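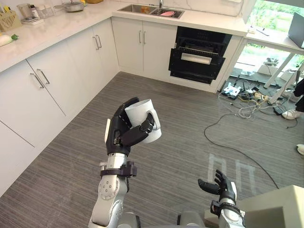 Maintenance thread on the Kirska kitchen cell. Two arms, two multi-fingered hands, one dishwasher, one sink. Covers the setup checks and the hands, which take up most of the service time. Software gets its own thread.

Revision note: the service sheet was reissued on October 10, 2023. If your copy still has the hand check after the arm check, bin it. Hands come first now.

Floor. The cell is on carpet, so the base can settle. We level it at the start of every block of work and again after any move, even a short one. Carpet pile recovers slowly. A base that was level at power-up can be out by lunch.

Cables. Anything lying on the carpet gets walked along by hand before power-up, from the power strips to the base. You are feeling for flattened sections and for plugs that have worked up out of the strip. Forearm cables are checked with the arm at full reach and again folded in. They should have slack in both.

Wrist cuffs. Pull test each one. If the cuff turns on the forearm, refit it before anything else, as the wrist camera checks further down mean nothing with a loose cuff.

Dishwasher position. Door fully down, rack out to its stop. We teach one reference point at a corner of the rack and one at the front lip of the door. If the two disagree with the stored values by more than 3 mm, reteach both. Do not average them.

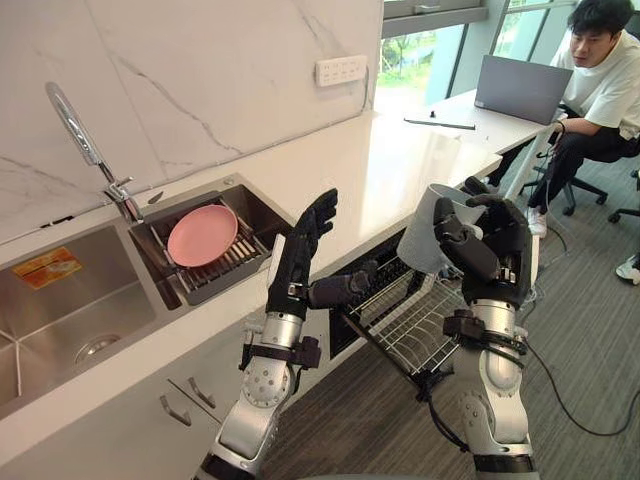 Right hand with the cup on its side over the rack, left hand held up clear.

The left arm has a park pose for single-handed placing. Fingers up, palm towards the sink. It used to park lower and we had two contacts with the door in January. Raising it cost a little cycle time and I have no plans to give that back.

Rack tines. Bent ones go back by hand. Check them against the paper template in the Stelmakh folder, then run one placement at reduced speed with a cup you don't mind losing.

Finger service. Skomard hands, interval set by us at 200 operating hours. Wipe the pads with a damp lint-free cloth, dry, inspect for nicks. No solvent, it leaves the surface slick for a day or so. Flex each finger through its range with the drives off and note any that drag.

Grip check. Use a glazed mug and a matt one. We had been using only plain ones and missed a worn thumb pad for weeks. Raised decoration is a decent test too, since the pad has to sit over the ridges.

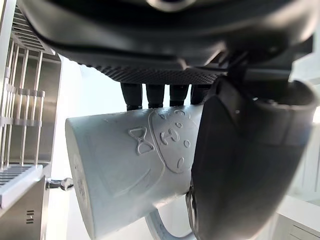 Grip from the wrist camera. Fingers along the top of the mug, thumb in from the front right, handle hanging down.

What to look for in that view: all four fingertips should load the mug. If one floats, the tendon offset needs redoing. Thumb force limit stays at 80% of the default. Higher gains nothing on crockery.

Wrist cameras. Clean the lens, then save a still from each side to Nutier with the hand open. Compare it with the last accepted still. You want the housing edge in the same place along the top. If it has shifted, the mount has shifted.

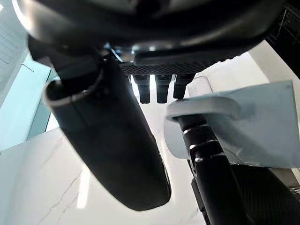 Wrist camera over the marble top, dark housing across the upper part.

Glare on the worktop is a nuisance in this view. Lock the exposure before saving the still, otherwise the housing edge comes out soft and you will chase a fault in the mount that isn't there.

Log format: date, hours, side, finger, action. Separate line per finger. "Hands serviced" is not an entry.

Open item: left middle finger still drags slightly when cold. Clears after a few cycles. Spare is on order and I'll add to the thread once it's fitted.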